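Print | E-mail

Chapter 5
Reading a Path

Paths are wonderful things to study! You can learn a great deal from one before you've taken a single step, and all you need is a notebook, a pencil and a bit of patience. In this chapter we go outdoors at last, and we begin with the plainest sort of route: gravel, with grass on both sides.

Look first at the edges. Clover and small weeds often do well beside a path, while the grass further out may be longer, shorter or a different colour altogether. Then look up. Trees throw shade, and shade changes what grows and where people like to stop (Aparecida Macedo's class in Jurari marked every resting spot on their map, and the shady ones won easily).
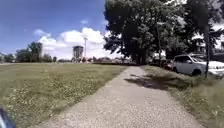
Before you start Activity 5.1, choose 2 landmarks on the skyline. A tower or a tall tree is ideal. Draw them in lightly, then work back towards your feet, noting each change in the ground as you go.

Print this page | E-mail this page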